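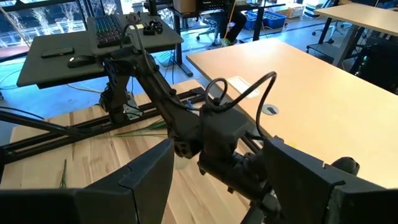 Photo: Astus student robotics club

Home | Talks | Projects | Contact
Print this page | E-mail this page
Last updated: 26/08/2018

Speaker notes – two arms, one table

Start with the bench. Second arm on its black rail, leaves on the wood partly under it. Let people look before talking.

Say what the task is: pick up one leaf, pass it across, put it down flat. Thin leaves slide, so grip force matters more than speed.

Figures: 300 practice runs for each arm, 99 clean handovers. Target for October is 1,000 runs in all.

Mention the cables. The loops at the wrist need slack or the last joint pulls short.

Bavon group wrote the control code, Tveit group did the mounting. Next slide is the Henel test plan.

Questions at the end – leave five minutes.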